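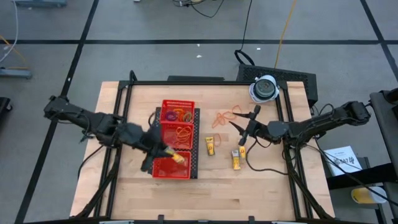
Best way to sort elastic bands and small packets into baskets without them all ending up as one lump?

Babak Najafi
Posted in Home and Workshop > Storage and Tidying

I have taken over the packing table at the allotment seed swap, which sounds grander than it is. The table came with a carrier bag of elastic bands (mostly orange, with the odd purple one that got in somehow) and a lot of little yellow packets about the size of a stock cube, give or take. My predecessor kept the lot in one shoebox. When I asked about his system he said the system was the shoebox.

I've bought red plastic baskets, the kind with sides made of small square holes, and a black tray with holes in it to stand them in. Three baskets fit in a row. The idea was one for bands, one for packets and one for whatever I hadn't thought of, and I was very pleased with this for an evening.

My troubles are these.

The bands don't stay put. They poke through the holes in the basket sides, and when I lift a basket, up to six of them come along hooked on the outside. One went through the side of its own basket, through a hole in the tray, and had to be cut out with nail scissors.

If I coil them into bundles they look lovely and then I need one, and taking one from a bundle means taking the bundle apart. If I leave them loose they knit.

The packets fall over. I want them standing up so I can read the labels. They will stand on the bare table perfectly well, but in the basket they lie down on top of each other as if they'd had a long day.

And there's the spare basket. So far it has collected a pencil sharpener, somebody's key and a button.

I can't drill, glue or screw anything to the table as it belongs to the hall. I'd also like whatever I do to be obvious to the next person, who I already know won't read a label. Budget is small. I've tried the Workalus drawer dividers and they are too tall for the baskets by a finger's width. I've thrown the receipt away, naturally.

Any ideas? I pack again at the end of May, and at the moment I'm spending more of the morning untangling than packing.

Edited to add: the baskets are open at the top and don't have lids. I've looked for lids. There are no lids.

Kamran Salehi
Helpful, marked by 5 people

Get a tin. Bands go in the tin. Done.

Babak Najafi
Reply to Kamran Salehi

Thank you. I now have a tin with one large lump of elastic in it.

Kamran Salehi
Reply to Babak Najafi

Bigger tin.

Darlene Fehr
Accepted by the person who asked

I ran the back room of a haberdasher's for longer than I care to put in writing, so I've spent a fair part of my life with elastic. You have bought nice baskets and you needn't throw them out, but an open grid is the wrong thing for bands unless you line it.

Line it with card. A cereal box is the right thickness. Stand the basket on the card, draw round the base, then measure the height of the sides and add a flap that tall on each edge. Cut it out, fold up the flaps and push it in. The basket sides probably lean outwards a little, so there'll be gaps at the corners, and a strip of masking tape on the outside of the card closes them. Printed side outwards or inwards is between you and your conscience. Mine advertised bran flakes for years.

Don't use cling film, a carrier bag or that rubbery drawer mat. Bands grip all three, and you'll be back to the nail scissors.

On coiled or loose, do both. It sounds like a fudge but this is how we did it. Most of your stock should be coiled into small bundles, and by small I mean what you'd get through in one sitting. The basket you work from should hold one bundle's worth, opened out and loose. When that's gone, open another. Bands only really tangle when there are a lot of them with time on their hands. A thin layer that you can see the bottom of will behave itself for a morning.

To make a bundle that comes apart when asked:

Lay the bands flat and pull out any that have crossed. Do this on the table, not in the basket, and don't try to do the whole bag at once. Take a small tangle, spread it with your fingertips and lift off whichever band is on top. If you tug one that's underneath you'll tighten the rest, and I have seen grown women in tears over it.

Line them up side by side over two fingers.

Slide them off and give the bunch a single half turn. One. If you keep twisting it looks tidier and you have made a rope.

Lay it down at one side of the basket, so you've got room to get your fingers in beside it. Don't fasten a bundle of elastic bands with an elastic band. I shouldn't have to say it, but I had a Saturday girl.

For that first sort, work with the basket near the middle of the table and the tangle beside it, on whichever side your better hand is. Clear away the packets while you do it. A loose band will find its way round a paper packet and crease it.

Now your packets. They fall over because the basket is too big for them, so make it smaller. Cut a strip of the same card, fold it into a zigzag and stand it in the basket so that each fold makes a slot. Packets go in on their edges, labels all facing the same way. If you've only a few, they'll slump at the open end, so put a folded wad of card behind the last one and move it along as the packets go down. It's what shops do with seed racks and birthday cards.

If your packets are different sizes, put the small ones at the front. You'll think you'll remember they're behind the big ones.

As for the spare basket, take it off the tray. I mean it. An empty basket is an invitation. Or else give it a job so dull that nobody could mistake it, such as bands that have perished. You'll have some. Stretch each one gently as you sort it, and if it looks crazed or has gone sticky, out it goes. Old ones snap round the packet and then it's your fault.

Babak Najafi
Reply to Darlene Fehr

This is wonderful. I did the card lining last night and the bands now stay on the inside, where I'd always hoped they would. The zigzag took me 2 goes, the first being more of a fan.

One question: what do I do with the purple one? It's thicker than the others. Does it go in with the orange or get its own place?

Darlene Fehr
Reply to Babak Najafi

How many have you got?

Babak Najafi
Reply to Darlene Fehr

One.

Darlene Fehr
Reply to Babak Najafi

Then put it in with the orange, dear.

Forough Karimi
Marked helpful by 2 people

Agree with nearly all of Darlene's answer but I'd argue about the spare basket. I pack for a craft stall (beads, findings, horrible little bags of sequins) and the spare is the one I use most. I drop things into it as I go. So on my tray the far basket is bands, the middle is bands of the other size, and the one nearest me starts the morning empty and is where each packet goes as I pick it up and check it. At the end it's full and the tabletop's clear, so I know I've finished. If there's stuff in the basket and stuff still on the wood, I haven't. I'm easily distracted and it stops me doing the same packet twice.

It only works if you tip the basket out at the end, every time. If you leave it till next time you'll get the key and the button.

Other things I've learned the slow way:

Fill from the tabletop, with the packets spread out a bit so you can pick up one without nudging its neighbour. Standing them up first is nice if they'll do it, as there's more to get hold of. Flat ones on a smooth table are a pain to lift. I slide them to the edge, though a sheet of felt under them works too.

Lower them in. I used to flick mine across from the other side and my partner took up scoring. My best was 5 in a row and the rest are under the fridge.

If your baskets slide about in the tray, a blob of the white tack stuff under two corners will hold them and comes off afterwards, so the hall shouldn't mind. Test it somewhere out of sight first.

For the person who won't read labels, stick one of the actual things on the end of the basket. One band looped through the holes at the front, one empty packet taped on. My dad puts everything back in the right place now, and this is a man who keeps batteries in the butter dish.

Shahab Tehrani
Posted in reply to the original

Have you considered not using elastic bands? We moved to paper tape and the whole problem vanished.

Babak Najafi
Reply to Shahab Tehrani

I did raise this with the seed swap. There was a feeling that we have a lot of bands.

Shahab Tehrani
Reply to Babak Najafi

Fair enough. How many?

Babak Najafi
Reply to Shahab Tehrani

I found another carrier bag under the stage.

Kamran Salehi
Reply to Babak Najafi

Tin.

Babak Najafi
Update

Packed this morning. Lined baskets for the bands, zigzag for the packets, and I've gone with Forough's way of using the third one, though I've promised Darlene to empty it. The purple band is in with the orange. I did loop a band through the front of the basket as a label, and somebody had used it by eleven o'clock, so I'll be tying the next one on with string.

Still looking for lids, if anyone sees any.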